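Okay, flu shot thread, because I got asked the same thing four times at dinner and I'd like to type it once. Not a doctor. I just read way too many public health updates and I take notes.

First thing. The flu is not one virus. There are A types and B types, and the A types split up again into the ones with the H and N numbers. So when your coworker says "I already had the flu this season," sure, they had A flu. They can still get a different one in March. I did this to myself one year and it was miserable both times!

Second thing, the guessing. The strains for the fall shot get picked way back in late winter, months before anybody up here is sneezing. Making the doses takes that long. By July the recipe is long settled and the factories are busy, and the virus is still out there changing whenever it feels like it. Some years the match is good and some years it's kind of meh.

A meh match still does something, though. People hear "didn't match well" and decide the shot was water. You can still get sick, yes, but your odds of landing in a hospital bed usually go down, and that's the part I care about (I have a parent with bad lungs, so I care about it a lot).

My own numbers, since I keep a little notebook like a weirdo: 9 seasons of shots in a row, 2 times I got properly sick anyway. Both times I was back on my feet inside a week. That proves nothing, it's one person. I just like having it written down.
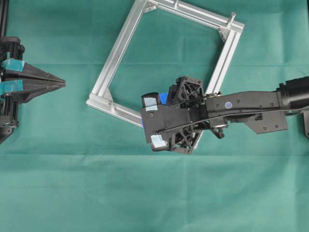

Moya replied that her pharmacy told her January was too late to bother and sent her home, and she wanted to know if that was right.

Moya, no, I'd go back and ask again! It's 2025-01-20 as I type this and flu can hang around well into spring. It takes two weeks or so for the shot to kick in, so you'd still be covered for a good chunk of it. If that counter says no, try another one. The Marix clinic by me had a sign out this morning saying walk-ins were fine, and I waited 17 minutes, most of it spent filling in the form.

Oh, and the form. Bring your insurance card, wear short sleeves, and tell them if you've ever had a bad reaction to a vaccine. I wore a sweater with tight cuffs and had to half undress behind a rack of reading glasses.

Last one and then I'm making soup. If you do get sick, call early. The antiviral pills work best in the first couple of days, and so many people wait until day four to see if it passes. Older folks, pregnant people, anybody with asthma or heart trouble, please just call on day one.

Okay, soup. Replies are open, be nice to each other in there.

193 likes · 17 comments
3 min read
© 2025 Rernudora · Contact · Back to top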